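Setting up the small kitchen, one dish at a time 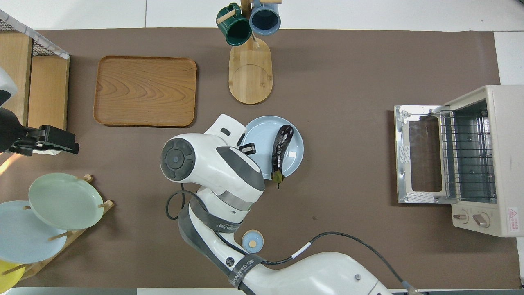
Eggplant on the blue plate, mugs on the stand behind it, toaster oven open on the right.

I have been meaning to write up the kitchen things for a while now. We moved into the unit at Wuria in December and the kitchen is the smallest I've had since I was a student. There is one bench, and after the kettle and the bread go down there isn't much of it left. So most of what I own went into boxes in the garage, and I started again with what would fit.

The first thing I bought was the mat. It's brown and it doesn't show tea. I had a pale one before that showed everything, and I got tired of scrubbing it. This one I wipe down at night and shake out on the weekend. I work on the mat and put everything I use daily around the sides of it, with the middle left for whatever I'm doing.

The plates are next to it in a wooden dish rack. They stand upright between the dowels, so I can pull one out without lifting a stack. I have a pale green, a light blue and a yellow in the rack, plus another light blue that seems to be always in use. I didn't set out to buy coloured plates. They were in a mixed box at the Condow clearance shop and the whole lot was cheaper than four white ones from the supermarket. My sister says they look like a child's tea set. She's eaten off them plenty of times.

The mug stand is wood as well, with an oval base. I only keep two mugs on it, a dark green one and a blue-gray one. The green is mine. I used to own something like 14 mugs and they took up a full cupboard shelf, and I washed the same two every day anyway. The rest are in the garage with the good glasses. If more than one person comes over I go and get a couple out.

The wooden tray gets used more than I thought it would. It has rounded corners and it's big enough for a plate and a mug, so I carry lunch out to the back step on it. The rest of the time it lies flat near the mugs. I oil it when it starts to look dry. I've been using the Takik board oil, and a small bottle has lasted me since we moved in.

The small light blue cup with the tan lid was a present from Amnuay Kaewsai, who lived next door at the old place and grew more chillies than one household could get through. The lid is a good thing to have. I make a cup of tea, forget it, and it's still drinkable when I come back.

Now the toaster oven, which a few people have asked me about. It's cream, the door folds down flat, and there's a glass window in it so I can check on things without opening up. The unit has a full-size oven but it takes forever to heat, and in summer it makes the whole place unbearable. I've turned it on twice. Everything else goes in the small one. Toast, obviously, but also a tray of potatoes, a couple of chicken thighs, leftover pie. You do need to leave space in front for the door. I worked that out the first week when I opened it onto a full glass of water. It sits on the right side of the mat now and I keep that part clear.

Which brings me to the eggplant. I bought up to 1,000 grams of the things a week over the hot months, because the fruit shop had them at the front and they were the cheapest item there. For anyone who wants to do it in a toaster oven:

Use one medium eggplant. Prick it all over with a fork. If you skip that it can burst, and cleaning the inside of a toaster oven is a rotten job. Leave the stem on. Put it on the little tray with a piece of foil under it, set the oven as hot as it will go and leave it for 40 minutes or so, turning it once. It's done when it has collapsed and the skin is wrinkled. Let it cool on a plate, split it down the middle and scrape out the inside with a spoon.

I mash mine with garlic, salt, lemon juice and a spoonful of tahini. Amnuay's way was to chop it up with fish sauce, lime, a bit of sugar and a lot of fresh chilli, with a boiled egg on top. I like hers better but I can't always face that much chilli at lunch. The Chareonsuk grocery near the station sells the small packets of dried shrimp she used to put over it.

The last bit of furniture is the shelf unit on the left, a light wooden one with a black wire rack on top. It was meant for the bathroom. It was a few centimetres too wide for the spot beside the basin, so it ended up in the kitchen and I've left it there.

Still to sort out: somewhere for the chopping boards, and a better spot for the bin. I'd also like a hook for the tea towels that doesn't fall off the wall. The stick-on ones have come down three times and I've run out of patience with them. If anyone has a brand that holds on painted brick, let me know.

Comments (4)

Jen B.
I have the same problem with stick-on hooks. I gave up and hung mine over the oven door handle.

rosco
Do you salt the eggplant first? Mum always did.

Author
Not when I'm roasting it whole. I do if I'm slicing it for frying, and I'm not sure it makes much difference then either.

Marg in the hills
Could you put up the chilli version with proper amounts please? My husband would like that one.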